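Framing and Hanging Small Works
Handout 6: Mats, margins and wall height
Course tutor: Finbarr Mac Carthaigh
Revised 2023-03-31

Read this before the Ballport session. Bring a steel ruler, a soft pencil and one work on paper no bigger than a postcard. The work can be anything you are willing to handle.

1. What the mat does

A mat keeps the surface of the work away from the glazing. Paper takes up moisture and lets it go again, and if it is pressed against glass it can stick. Ink and pastel suffer first. The second job of the mat is to give the eye some quiet space before the edge of the frame. Small line drawings need more of this than people expect. A margin that looks generous on the bench often looks mean on the wall.

Lay the frame flat when you check the margins, and look straight down at it. Checked at an angle, the near margin always seems wider than the far one.

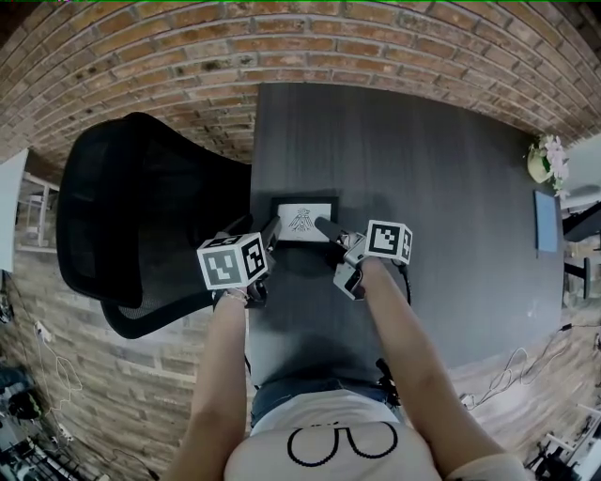 Small black frame, white mat, line drawing of a bird-like emblem.

2. Measuring the window

Measure the work twice, once along each edge. Old paper is seldom square. If the two readings differ, use the smaller one.

Decide whether the mat will overlap the work or leave its edges showing. For an overlap, take a little off each side of the window. For a floated work, add the border you want and hinge the sheet to the backing board.

Most framers make the bottom margin slightly deeper than the other three. With equal margins the work seems to have slipped down. Babak Arabzadeh's notes on the Keogh prints go into this at length, and there is a copy in the course folder. He worked through 294 prints and re-matted 73 of them, mostly to correct the bottom margin or to replace acidic board.

3. Hinges and backing

Use Japanese paper and wheat starch paste. Two hinges along the top edge are enough for a small sheet. Do not hinge all four sides – the paper has to be able to move.

Pressure-sensitive tape is not acceptable in this course, whatever the packet says about it. It stains, and the stain goes through to the front.
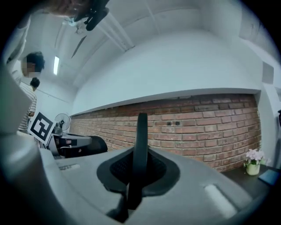
Reading time: 6 minutes

4. Height on the wall

Choose one center line for the room and keep to it. Every work, large or small, then has its middle at the same height. This is easier to live with than lining up the tops, and it saves a lot of arguing when one frame is swapped for another.

To find the nail position, measure from the middle of the frame up to the point where the wire sits when pulled tight. Add that to the center line height. Write the sum on masking tape and stick it to the wall. Do the arithmetic again before you pick up the hammer.

5. Light

Daylight does the most harm, and it changes through the day, so visit the room in the morning and again in the afternoon. Fluorescent tubes give off some ultraviolet. Sleeves can be fitted over the tubes, or UV-filtering glazing used in the frame.
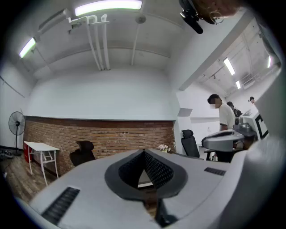 Glazing will not stop fading altogether. Visible light fades color too, only more slowly, and the damage adds up. At Clendthorpe the rule was that works on paper came down in February and rested in a drawer until the following season. The oldest sheet there, an engraving dated 1670, was shown under a cloth cover that visitors lifted themselves.

For next time

Cut one window mat for the work you have brought. Keep the waste piece from the middle, because we will use it to test hinges. Read the Pranon case study as far as the section on glazing.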